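Folding small towels on a felt surface: notes on method and a flat-fold routine

I have been through a fair number of towel-folding methods over the past few years, and most of them assume a towel the size of a bath sheet and a bed to fold it on. Small towels are a different problem. They are light, they have proportionally more hem than field, and the loops grip each other as soon as two layers touch. What follows covers the small tan terry towels I use for nearly everything, and the routine I settled on in May after a long exchange with Filipa Bastos, who folds linen for a guesthouse in Detmont.

The starting condition is always the same: one towel, bunched, on a green surface. 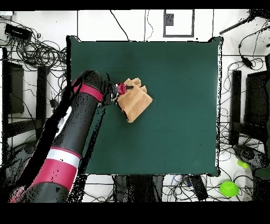
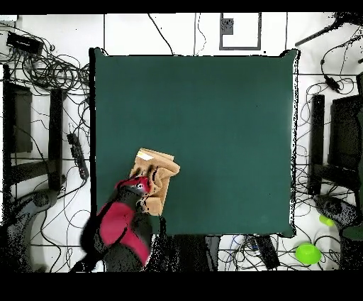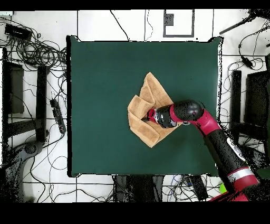
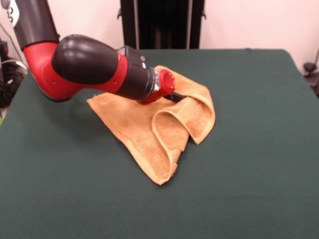

Tan towel on green, four times, with the folds lying differently.

Why the surface matters

Terry cloth has loops. A smooth counter gives the loops nothing to hold, so the whole towel travels when you pull one corner. On a polished table I found myself pinning the near edge with a forearm and pulling with the other hand, and the far hem still came along with it.

A felt-like surface changes this. The underside of the towel catches slightly, the bottom layer stays where it was put, and the top layer can be lifted and moved on its own. The grip should be moderate. I tried a rubber-backed bath mat turned upside down and it held so well that the towel stretched on the diagonal and came out as a parallelogram.

Color is a secondary matter but not a trivial one. Tan on dark green gives a clear edge, and you will see a crooked hem from standing height. Tan on my old oak table did not, and I folded a whole stack out of square before I noticed.

My own mat is from Godinho and has been in use long enough for one corner to curl. A curled corner is harmless if you keep the towel away from it. If the towel overlaps the curl, the fold will creep toward the middle of the mat as you press. I reverse the curl by hand and leave a cookbook on it overnight, which lasts for a week or two.

Opening a bunched towel

Most of the time goes into this stage. Folding proper is quick. Finding two corners of the same edge in a crumpled towel is slow, and the usual approach (pick it up, shake it, hope) works for large towels only. A small towel has too little weight to fall open cleanly, and it lands folded over itself again.

The procedure I use:

1. Leave the towel on the surface. Do not lift it yet.

2. Find the highest peak. It is usually the middle of the cloth and of no use to you, so press it flat with the palm. This pushes the layers outward and normally exposes at least one corner.

3. Look for the hem. On most terry towels the band along the hemmed edge is flatter than the field, and on mine it is also a little darker. Touch works as well as sight. Run a finger over the pile until the loops stop.

4. Follow the hem in one direction only. Going back and forth along it pulls new folds into the part you already cleared.

5. When you reach a corner, hold it down and sweep the other hand away from it along the hem. The second corner will be at the end of the sweep.

6. With two corners of one edge in hand, raise that edge a short distance and lay it down away from you. The rest follows.

Step 5 is where Glória Antunes and I disagree. She goes for the diagonal corner and opens the towel in one pull, then squares it afterward. It is faster by a good margin. It also leaves a bias stretch in the cloth which shows up later as a stack that leans. For towels going straight into a basket her method is the better one. For a shelf I would stay with the edge.

If the towel has a sewn-in label, use it. Labels are sewn into a seam, so finding the label means you have found the edge. I had been cutting them off for years for reasons of appearance and have stopped. It also tells you which side is which, if you care about having the same face outward.

The fold

Nothing unusual here. Once the towel is open:

Smooth from the center outward, with the flat of the hand, along the pile. Against the pile the loops stand up and the folded towel is thicker than it needs to be.

Bring the near edge up to the far edge. Match the corners first and the middle afterward. If there is extra cloth in the middle, which happens with any towel that has been through a hot dryer, push it toward the new fold and not toward the hems. A slightly full fold is invisible on the shelf. A rippled hem is not.

Turn a quarter and fold in thirds. I place the first third slightly short of its mark, to leave room for the thickness of the second. Folding in half twice is easier to teach but gives a fat spine on one side, and four or five towels folded that way will tip over.

Press once, from the fold to the open side. Pressing repeatedly does nothing further.

Stack with the folds facing out, all the same way. Alternating the direction was recommended to me by Joaquim Ramalho, on the grounds that it evens out the height. It does, for halves. For thirds there is very little difference in height to even out, and the alternating stack looks untidy from the front.

Measurements, such as they are

I kept a tally over one stretch of laundry, because I wanted to know whether the edge method was worth the extra time. The total was 253 towels, all the same kind, all folded on the felt-like mat. Of these, 26 had to be opened again because the stack leaned or a corner was tucked inside. Nearly all the reopened ones fell into two categories: towels folded while still slightly damp, and towels folded late at night.

For comparison I did 100 on the bare oak table. I did not keep a proper record of the failures there because I lost patience and started correcting them as I went, so the number would mean nothing. The impression was that it was worse. I would not offer it as more than that.

Damp towels deserve a separate note. Terry feels dry on the surface well before the hem is dry, as the hem is several layers thick. Pinch the hem at a corner. If it is cooler than the field, hang it for another hour. A towel folded with a damp hem dries in the folded position and will keep that crease through the next wash.

Variations I tried and dropped

Rolling. It uses less shelf depth and more shelf height. The rolls loosen from the outside within a day. Albertina Leitão ties hers with cotton tape, which solves it, at the cost of tying and untying every one.

Folding boards. I bought one from a shop in Flakville. It is made for shirts, and the side panels are too long for a small towel, so the last fold has to be done by hand anyway. It is now under the sink keeping a drip off the floor.

Folding in the air. Fine for anything with enough weight to hang straight. Small towels swing.

Ironing the crease. Flattens the loops, and flat loops absorb poorly. I would not do this to any towel intended for use.

Storage

The shelf is 26 centimeters deep, and a towel folded in thirds sits on it with the spine just behind the front edge. I put clean towels at the bottom and take from the top, which requires lifting the stack every time. Nazmiye Sönmez pointed out that two shorter stacks used in turn would give the same rotation without the lifting. I have switched to this and it works, although it takes the space where the dishcloths used to be. The dishcloths are in a drawer for now.

A remaining question is whether fabric softener makes the opening stage easier. In theory the loops should slide over each other with less resistance. Against that, softener reduces absorbency, and I have only one bottle (Falen, unscented) left over from before I stopped using it. I will run one load with and one without, and add the result below when both have been folded.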